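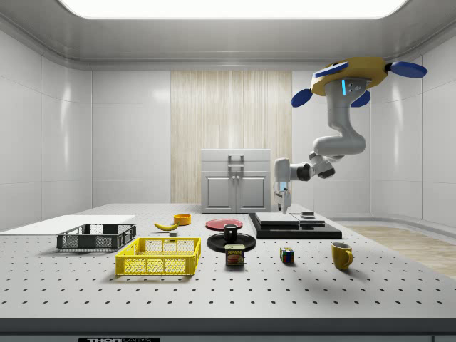
Rendering, perforated tabletop with black platform

Tullard Building Tenants' Meeting
Minutes, 21 Oct 2024
Chair: Tadhg Conneely
Present: 11 tenants. Apologies received from Skultodby.

1. Previous minutes
Accepted with one correction. Under parking, "rear gate" should read "side gate."

2. Heating
The second floor is still cold before noon. The chair has spoken to Uçar, the heating contractor, and they want to replace the pump and two valves. Their quote is $2,955 including labor. Tenants on the ground floor asked whether they would share the cost, as their radiators work fine. The lease treats the boiler as common equipment, so the cost is split by floor area. Agreed to accept the quote. Work to be done in November. The heat will be off for one working day and Uçar will give notice by email.

Action: T. Conneely to sign the quote and send each tenant their share.

3. Parking
There are 19 spaces and more permits than that in use. Cernus asked for two reserved visitor spaces near the side gate. Several tenants objected to losing any more open spaces. After discussion it was agreed to try one visitor space until the next meeting. Old green permits are no longer valid and should be handed in at the front desk.

Action: Cernus to supply a sign for the space.

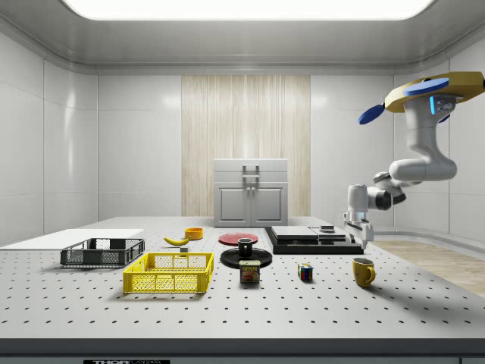

4. Deliveries and hallways
Pallets were left by the east stairs again. The fire inspector mentioned this on the last visit. Anything left there overnight will be moved to the loading bay. Tenants expecting large deliveries should tell the front desk the day before.

5. Kitchen
The dishwasher leaks when run on the long cycle. Please use the short one for now. The fridge will be emptied at the end of each month, including unlabeled containers.

6. Other business
A request for later opening hours was held over, pending a price from the alarm company. Bike rack: no change.

Next meeting: November, 12 noon, ground floor meeting room. Items for the agenda to the chair.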